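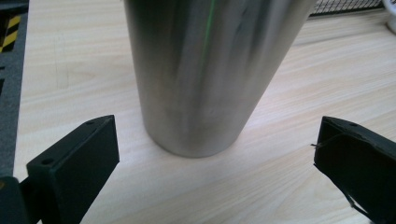 The tall one on my table, bare metal

Marks on brushed metal tumbler — and do I store it with the lid on?
posted by Skedik

Got a tall brushed metal one, use it daily. Gets cloudy streaks after washing. Also it smells if it sits a few days. Baking soda did nothing, tried it 5 times. And what do you keep them in, cabinet is full.

Gesau
Streaks are hard water. White vinegar, wipe WITH the brushing not across, rinse, dry right away. Smell is the lid gasket, pull it out and wash it seperately.
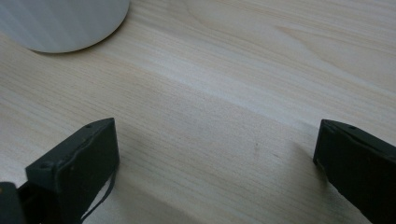
Dry the bottom too before you set it down — standing water leaves a ring on light wood. Ask me how I know. Lid off for storage, always.

Justitz
what Gesau said. For storage get a wire basket, air gets thru. Mine was 7 bucks.

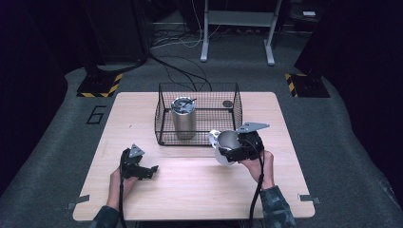 Black mesh basket with the tall canister in it, cup in front

Comments (2)
Vinegar worked on mine, thx
Dont use steel wool!! learned teh hard way

Related
Coffee smell in a travel cup
Getting rings off a pale table
Storing cups for a big Ramadan dinner

We use cookies to improve your visit. Accept | Settings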